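December
By Vitória Figueiredo

I spent a morning at Maltbridge last month picking things up and putting them down again, and I can report that it is far more tiring than it sounds. The workshop there is home to Savier, a small outfit that wants 3000 recorded examples of ordinary household handling by the spring, and it has been asking people from the town to come in and do some of it.

You don't touch the things with your own fingers. You get a hand-held gripper with a camera on it, you squeeze, the jaws close, and everything you do is recorded for the learning system to study later. The first 10 goes are for practice and get thrown away, which was a relief, as I spent most of mine chasing a sponge across the table.

After that it gets oddly absorbing. Each go starts with the jaws open, then you move in, take hold, lift, and set the thing down wherever the card tells you. My instructor, a very patient young man called Figueroa, kept telling me to slow down — apparently beginners all rush the last bit — and to stop tidying up my mistakes. They want the fumbles kept in, so the system can learn how a person recovers from one.
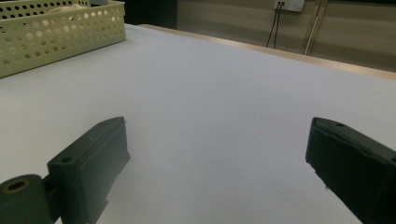 The gripper's green jaws open over the table at Maltbridge, with a perforated basket at the back.

I managed 187 recordings before lunch, and was told kindly that the regulars do a good deal more. Each one gets a quick check afterwards, and anything where the camera lost sight of the job is marked and done again. Five of mine went back on the pile, all of them from the stretch just before the tea came round.

The finished set goes to Trusix, who will use it to train an arm for sorting and putting away. I asked whether it would end up with my habit of coming at everything from the left. Figueroa said that was why they wanted lots of different people, and left-handers especially, so if that's you, do get in touch with them. Sessions start at 9.30 in the morning and they'll be running again after the Christmas break.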